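Lending Room - Questions People Ask Us

Where do I find the lamps?

In the room at Pasness with the red brick wall, on top of the tall white metal shelving. They are lent out one at a time, for up to 25 days, and you are very welcome to try a few before settling on one - we would much sooner you took your time.

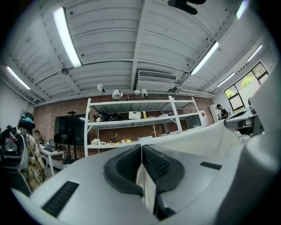 The lamp shelf at Pasness, brick wall behind

Is there a fixed place for everything on the shelves?

Not really, I'm afraid! Lamps live on the top and bags generally go on the levels underneath, along with boxes and the smaller bits and pieces that come back from Dandgate. If you have moved something to reach what you wanted, just leave it where the next person will see it.

May I bring my backpack in with me?

Of course, and do put it down while you look around. You can rest it on the white workstation, as plenty of our borrowers do, so long as there is still a little space left for whoever is working there. 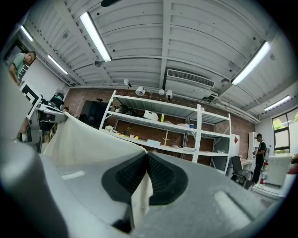
The white workstation, backpack on top

Can I work with fabric in the same room?

Yes, please do. Bring your own thread and scissors, and shake out any loose ends before you pack up - they get everywhere, and the sweeping takes longer than you would think.

How do I renew a loan?

Ring the desk on extension 115 or write to us at Pongsiri House, and have your loan slip handy when you do.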